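The Flevura Round Bin, Two Months In

I bought the Flevura because the last bin lost its lid, then its pedal, then my respect. That one was a Lirivton with a motion sensor, and it opened for the cat, for sunlight, and once at 3 a.m. for reasons it kept to itself. By the end I was propping it open with a wooden spoon. After a machine like that, a plain round tub with a hole in the top looks like the height of engineering.

So that's what I got. The Flevura has no lid, no pedal, no battery compartment and no app. It comes in a cardboard sleeve with a leaflet in 2 languages, both of which explain that trash goes in the top. I read it anyway. The leaflet also claims the rim was tested through 2000 bag changes, and I look forward to confirming this sometime in my old age.

Most of what goes into mine is drink bottles. We're a household that gets through a lot of water and orange soda, and nearly all of it leaves half a mouthful at the bottom that no one will claim.

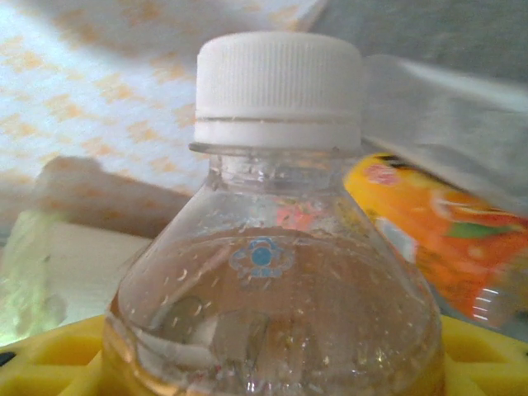 That last half mouthful matters more in a bin review than you'd think. Tip a bottle in with its cap loose and you find out quickly whether the bag has a decent seam. With the Elitz bags I've been using, the answer has been yes so far. With the supermarket bags I had before, the answer was a sticky ring at the bottom of the bin and twenty minutes with a sponge. Pour the dregs down the sink first if you have any sense. I have some sense, on and off.

Capacity

The box says the bin holds plenty, with a drawing of a smiling family to back this up. My own finding is that it holds a normal day and a half of kitchen and desk trash, or one evening of guests. Bottles are the trouble, being mostly air. If you screw the cap back on a full-size bottle you've just thrown away a balloon. Squash it flat, then put the cap on, and you get nearly twice as many in. Cups are easier, as they nest if you're the patient type, and I'm the type who drops them in sideways and pushes.

The opening

Going lidless is the big decision with any bin, and people get strangely moral about it. The case in favor is that things land in it. With the Lirivton, a good share of our trash spent its life on the counter, waiting for somebody to have a free hand.

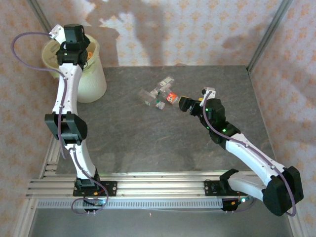

Bags are where I have a complaint. Flevura sells its own liners, at a price that suggests they're hand sewn, and the leaflet hints darkly at what may happen if you use anything else. Nothing has happened. A see-through yellowish bag folded over the rim does the job, and if it wrinkles a bit, well, it's a bin bag. You can also see what's in there before you tie it up, useful if your keys have ever gone missing. What I'd like is a ring or a clip to hold the fold down, because a heavy bottle dropped from height will drag one side of the bag in after it. Cele puts a ring on theirs. Cele also charges almost double, so I've been using a big rubber band.

Looks

The color on the box was called "oat." It's a creamy white and goes with most things, including wallpaper I didn't choose. The sides taper a little toward the bottom, so it fits into a corner nicely and doesn't stick out where shins go. On the downside, cream shows everything. Coffee drips, mainly. They wipe off with a damp cloth, though I had to go at one old splash with baking soda, and there's a faint mark left that I've turned to face the wall.

It's light, too. Empty, it will skid if you bump it with a hip, and I wouldn't trust it around a large dog. Once there's something in it, it stays put. One reviewer on the store page puts a brick under the liner, and I admire the commitment.

Smell

No lid, so yes. For plastic packaging and paper it's a non-issue. Put fruit peel in it in warm weather and you'll be taking it out that night. A printed plastic cup with a bit of something milky in it gave us a memorable weekend in March, and now I rinse.
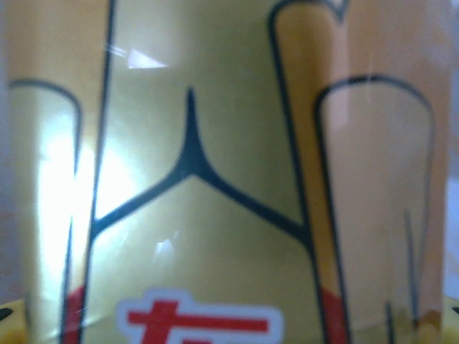 Verdict

Good shape, good size for one room, easy to wash, silent. Points off for the missing bag ring and for the price of the liners, which you can ignore. I'd buy it again for a kitchen corner or next to a desk, and I'd get something with a lid for food scraps. The Lirivton is in the garage, where I'm told it still opens now and then.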